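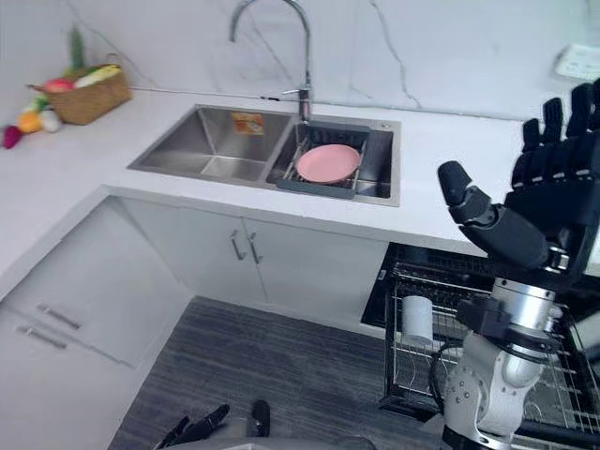 Halliday over-sink drying rack, adjustable
Sold by Tombridge Kitchen & Sink
Stock code 924

In stock - usually out the door next working day

Slide-out rack for double-basin sinks. Sits across one side, drips go down the plughole, worktop stays clear. Pull the ends out to fit, drop it in. No screws, no suction cups, no tray to empty.

Good for the odd plate or cup that isn't worth a dishwasher run. Also salad, grapes, a colander, paintbrushes if you must.

Will it fit my sink?
Measure front to back AND side to side, inside the basin and across the rim. Both numbers please, we get a lot of returns from people who only did teh one. Corner worktops are fine. Tall swan-neck taps are fine too, as long as the spout swings clear of whatever you stand in the rack.
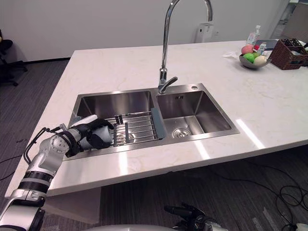 2 min read

Using it
Goes over either basin. Most people put it on the side they don't wash up in and leave it there. If your basins are different sizes try both before you decide - the narrower one leaves the big one free for pans.

One end can rest on the ridge between the basins. Check it's sat level before you load it. Plates flat or leaning, cups upside down towards the middle. Not for hot pans straight off the hob, the end pieces won't thank you.

Cleaning
Hot water, washing up liquid, soft brush along the rods. Hard water area? Wipe of vinegar, rinse, dry. No bleach, no wire wool. Slide the rack right in and out once in a while so grit dosen't build up where the sections meet.

In the box
Rack, 4 spare rubber feet, fitting leaflet. Sink, tap and crockery not included (we do get asked).

Goes with
Talix sink strainer - pick your waste size from the drop-down
Vadix brush and sponge caddy, back in December
Halliday replacement end pieces, sold in pairs

Delivery and returns
Free over the usual basket amount, otherwise standard post. Send it back clean and in its box and we'll refund the rack. Scratched or used ones we can't take, sorry.

Fitting query? Use the contact form, quote 924 and give us both measurements. Replies before 4 most afternoons.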